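Chapter 6
Everyday Work and the Limits of Machines

Learning aims

By the end of this chapter you should be able to:
explain why a chore that is easy for a person may be hard for a machine;
break a household or shop-floor task into steps and say what each one demands;
tell apart a demonstration, a trial and a service in regular use;
judge a published success rate with proper care.

6.1 The question

Machines have worked in factories for many decades. They weld, paint, press and pack, and in a well-planned plant they do so day and night. A visitor to such a plant might well ask why the same firms still employ people to clear the canteen tables. The question is a fair one, and it forms the subject of this chapter.

The short answer is that a factory line is arranged to suit the machine. Parts arrive at the same place, facing the same way, at a known moment. A kitchen or a stockroom is arranged to suit people, who move things about, leave drawers half open and buy a different brand of coffee from one month to the next. A machine that is to work there must deal with the place as it finds it.

In this chapter the word "chore" means a short piece of manual work, done in an ordinary room with ordinary objects, which an adult could carry out after being told once. Laying a table is a chore. So is filling a shelf, folding a towel or making a hot drink for a guest. Repairing a boiler is not, as it calls for training.

6.2 What a chore demands

Consider the instruction "Put a tea bag in the cup." A person hears one task. The designer of a machine must plan for at least four: opening the box, choosing a packet, taking hold of that packet alone, and releasing it over the cup. Each has its own difficulty.

Opening the box is a matter of contact. A hinged lid moves along a curve, and the hand that raises it must follow that curve without lifting the whole box from the table. Many people steady the box with the other hand and do not notice that they have done so. A machine with one arm has to find another way, and a machine with two must keep them in step.

Choosing a packet is a matter of sight. Glass and clear plastic are troublesome for many depth sensors, which may report the surface behind the object in place of the object itself. A clear cup on a pale table can be missed altogether. Packets of similar colour, standing close together, may be read as a single block.

Taking hold of one packet is a matter of touch. Paper packets are thin, light and easily bent. Two may come away together, or the chosen one may slip down among its neighbours. People correct such errors with the fingertips, often without looking. Most grippers have two stiff jaws and little or no sense of touch, and must rely on the camera to learn that anything has gone wrong.

A common way of preparing a machine for this kind of work is to record people doing it with the machine's own type of gripper in their hands. The person supplies the judgement, while the tool imposes the limits that the machine will later face. Figure 6.1 shows a tea task set out for work of this kind.

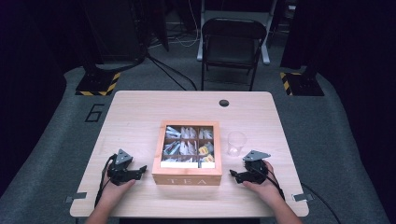
Figure 6.1 A tea box and a clear plastic cup, with a handheld gripper on either side.

6.3 Demonstration, trial and service

Reports on household machines often mix three kinds of evidence, and the reader should learn to separate them.

A demonstration shows that a task can be done at least once. The objects, the lighting and the starting positions may all have been chosen with care. Demonstrations are useful, but they give no measure of how often the task fails.

A trial repeats the task many times under stated conditions and reports every attempt. A good trial also says what was changed between attempts. Moving the box by a hand's width, or filling it with different packets, may alter the result a great deal.

A service is work done for people who depend on it. Here the cost of failure must be counted as well as its frequency. Someone has to pick up what was dropped, and someone has to be present to do so.

Case study: the Trilden canteen trial

The firm Weltance placed 2 two-armed machines in the staff canteen of its Trilden works, under the direction of Magdalini Psarras. Their duties were to clear cups, wipe tables and restock the drinks counter. Over the course of the trial they made 3,017 attempts at single chores.

The wiping of tables went well from the first week. Restocking was less even. In a set of 300 attempts at refilling the tea and sugar boxes, 80 needed help from a member of staff, most often when packets had been pushed in at an angle or when the lid fell shut. The canteen manager observed that the helpers were called away from their own duties each time, and asked that restocking be moved to the hours after closing.

In a later review of the trial at Cáceres, Aníbal Restrepo argued that the boxes should have been replaced by open trays. Psarras replied that a machine which needs its own trays has been given a smaller problem than the one staff face every morning. Both positions will be met again in Chapter 7, where the Jeltasar stockroom is discussed.

6.4 The present position

It is reasonable to say that machines can now do a number of chores some of the time, and a few of them most of the time. Tasks with large, firm objects and a wide margin for error are the furthest advanced. Tasks with thin, soft, clear or tightly packed objects remain hard, particularly where one hand must hold while the other works.

Speed should also be borne in mind. A slow machine may be of real use at night in an empty stockroom and of no use at all at a busy counter. Published films are sometimes played faster than life, and the student should look for a note of this before drawing any conclusion.

Questions for discussion

1. Choose a chore you carried out this morning. List its steps, and mark those which you did by touch alone.

2. Using the figures in the case study, work out the share of restocking attempts completed without help. Would you accept this rate in a hospital kitchen? Give grounds for your answer.

3. Restrepo and Psarras disagree over the use of open trays. Set out the case for each side, first from the point of view of the firm and then from that of the canteen staff.

Terms introduced in this chapter: chore, demonstration, depth sensor, gripper, service, trial.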